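ブレーキ鳴きの修理で見積もりが三倍違うのは普通ですか

くるまの困りごと広場 > 整備・車検 > ブレーキ

投稿者:坂下の軽トラ仲間

お世話になります。十一年落ちのコンパクトカーに乗っています。走行は九万キロを少し超えたところです。

October、と書くと気取って見えますが、うちの車の点検記録簿は前のオーナーが英語で書き込んでいて、そこに「October: front pads OK」とあるのです。前のオーナーはRoss Farquharsonさんという方で、帰国のときに譲ってもらいました。几帳面な人で、空気圧まで全部書いてあります。私が乗るようになってからの欄は真っ白です。

その前輪が、春先から鳴くようになりました。朝の一発目に「キー」、信号で止まる寸前に「クッ」という感じです。近所の犬が返事をするようになったので、さすがに観念して店を二軒回りました。

一軒目は駅の向こうのMagnussonという整備工場です。車を上げて十五分ほど見て、パッド交換と鳴き止めグリス、キャリパーのスライドピンの清掃、と言われました。金額は一万六千円台でした。部品が来てから二時間の作業だそうです。

二軒目はバイパス沿いのClostiaです。こちらは待合室にコーヒーの機械があり、マッサージチェアまであります。見積もりは五万円を超えました。前後のパッド、前のローター二枚、ブレーキフルード交換、それに「足回りリフレッシュ」という項目が入っています。リフレッシュの中身を尋ねたら、担当の若い人が「全体的にリフレッシュします」と教えてくれました。

安いほうは何か抜いているのではないか、高いほうは何か足しているのではないか、と考え出すと夜も眠れません(昼寝はできています)。次の車検は来年です。

教えていただきたいのは次の点です。
ローターは本当に替えないといけないものなのか。
鳴くだけなら、しばらく乗っていてもいいのか。
Clostiaでは分割払いも勧められましたが、こういう修理で使うものなのか。

なお自分で直す気はありません。以前、ワイパーのゴムを替えようとしてアームをボンネットに落とし、ゴム代の四十倍くらいの凹みを作りました。

参考になった 40

投稿者:元フロント係

整備工場の受付に長くいた者です。いまは引退して、他人の見積書を眺めるのが趣味です。

三倍違うのは、珍しくはありません。ただし「同じ作業で三倍」なのか「違う作業で三倍」なのかを分けて考えてください。書いておられる内容だと、後者です。一軒目は前のパッドの話をしていて、二軒目は前後のパッドとローターとフルードとリフレッシュの話をしています。天丼と、天丼に刺身と茶碗蒸しと温泉がついたものを比べて、天丼が安いと悩んでおられるわけです。

まずローターについて。替えるかどうかは厚みと表面の状態で決まります。ローターには使用限度の厚みが車種ごとに定められていて、多くは部品のどこかに刻印があるか、整備書に載っています。測れば数字が出ます。ですから店に聞くことは一つです。「いま何ミリで、限度は何ミリですか」。数字が返ってくる店なら、替えるにしても替えないにしても話ができます。「そろそろですね」と返ってきたら、測ったかどうかをもう一度聞いてください。感じよく、何度でも。

表面の深い段つきや、ひび、ブレーキを踏んだときにペダルやハンドルがぶるぶる震える症状があるなら、厚みが残っていても研磨か交換の話になります。質問文には震えのことが書かれていないので、ないものとして読みました。あるなら先に言ってください。患者さんはだいたい診察室を出るときに本題を言います。

次に、鳴いたまま乗っていいか。これは鳴き方しだいです。

朝だけ鳴いて、何度か踏むうちに消えるのは、湿気や薄い錆であることが多いです。止まる寸前だけ鳴くのも、パッドの角やグリス切れでよく起きます。問題は、パッドの減りを知らせる金属の爪がローターに当たって鳴いている場合です。こちらは「替えてください」という合図ですから、早めに従ってください。「ゴー」「ガリガリ」という削れる音なら、もう合図の段階を過ぎています。その日のうちに乗るのをやめて、引き取りを頼んだほうがいい。

そして掲示板の人間には、どの音かは聞こえません。私にも聞こえません。一軒目で車を上げて見ているのですから、残りが何ミリだったかを電話で聞けば済みます。

ブレーキフルードは、車検ごとに替える店が多いです。前回いつ替えたかが記録簿にあるはずです。Farquharsonさんの几帳面さに感謝して、そのページを見てください。あなたの代の欄が白いのなら、それはそれで一つの答えになります。

「足回りリフレッシュ」については、私も長年この業界にいましたが、何をするのか存じません。項目ごとに部品名と工賃を書き直してもらってください。書き直しを嫌がるなら、コーヒーだけいただいて帰ればよろしい。

それから保証のことを誰も聞かないのが、受付にいたころから不思議でした。修理後に同じところがまた鳴いたら無償で見てくれるのか、期間と距離はどれだけか、転勤先や旅先の系列店でも受けられるのか。系列の大きい店が高いのは、ここにお金が乗っていることもあります。遠出が多い人には値打ちがありますし、坂下から出ない軽トラ仲間の方には、あまりないかもしれません。
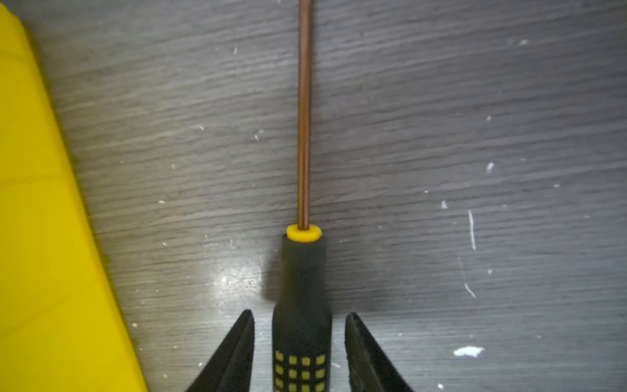
見積書は紙でもらって、日付と担当者名を入れてもらってください。口頭の一万六千円は、受け取りに行く頃には二万三千円に育っていることがあります。逆に、紙に「追加作業が出た場合は事前に連絡」と一行書いてあれば、まず勝手には育ちません。私が受付にいた店では、この一行を入れてから、カウンター越しに怒鳴られる回数が目に見えて減りました。ゼロにはなりませんでした。

参考になった 287

投稿者:Drordale在庫番

部品屋です。

パッドは純正か、Trekellみたいな社外品かで値段が変わります。安いから駄目ということはないけど、鳴きは相性もあるので、どこの品番を使うか聞いといたほうがいいです。鳴き止めのシムを再使用するか新品にするかも。シムは安いです。ケチるところじゃないです。

前後同時に替える必要はないです。後ろが残ってるなら前だけでいい。左右は必ず両方。片側だけ替えてくれって人がたまに来ますが、売りません。

替えてすぐは効きが甘いので、最初の200キロくらいは急ブレーキを踏まない前提で、車間をあけて走ってください。店で当たりをつけてくれることもあるので要確認。

分割は知りません。うちは現金とカードです。

参考になった 2

投稿者:小銭入れの底

分割払いのことだけ書きます。ほかのお二人が触りたがらないようなので。

修理で分割を使う人は普通にいます。エンジンやミッションが逝ったときは私も使いました。恥ずかしいことは何もありません。ただ、見るところは毎月の額ではなく、払い終わったときの合計です。「月々たったの」と書いてある横に、小さい字で総支払額があります。小さい字のほうが本文です。

無金利と書いてあっても、回数に条件がついていたり、専用カードを作る必要があって年会帳簿が一冊増えたりします。カードを作ったら、年会費が二年目からかかるかどうかも見てください。私はタイヤ四本のために作ったカードに六年間年会費を払いました。タイヤはとっくに履き替えました。

一万六千円のほうで済むのなら、手持ちで払って終わりにするのが気楽だと思います。五万円のほうに決めるにしても、ローターの数字を聞いてから。順番としては、何を直すかを決めて、それからどう払うかです。待合室ではこの順番がよく逆になります。椅子が揉んでくるので。

参考になった 19

質問した人からの返信:坂下の軽トラ仲間

皆さま、ありがとうございます。順にご報告します。

Magnussonに電話したら、前のパッドの残りは二・五ミリ、ローターは測定済みで限度までまだ余裕あり、と即答でした。後ろのパッドは六ミリだそうです。メモを取りながら、なぜ最初にこれを聞かなかったのかと思いました。最初に聞いたのは「駐車場は裏ですか」でした。

Clostiaには明細の書き直しをお願いしました。「足回りリフレッシュ」は下回りの洗浄と防錆の塗布だったそうです。それ自体は悪くない作業だと思いますが、鳴きとは関係がなさそうです。ローターの厚みは「確認して折り返します」とのことで、折り返しを待っています。もう四日ほど待っています。

記録簿も見ました。フルードは前回の車検で交換済みと、きれいな筆記体で書いてありました。

ペダルの震えはありません。後出しではなく、本当にありません。

というわけで前だけMagnussonに頼みました。パッドは純正、シムは新品、左右両方です。追加作業のときは連絡する、の一行も入れてもらいました。受付の人に「お詳しいですね」と言われ、ええまあ、と答えておきました。

作業は来週の午前九時からです。終わったら記録簿の白い欄に、私も何か書こうと思います。英語で書くべきか迷っています。

参考になった 12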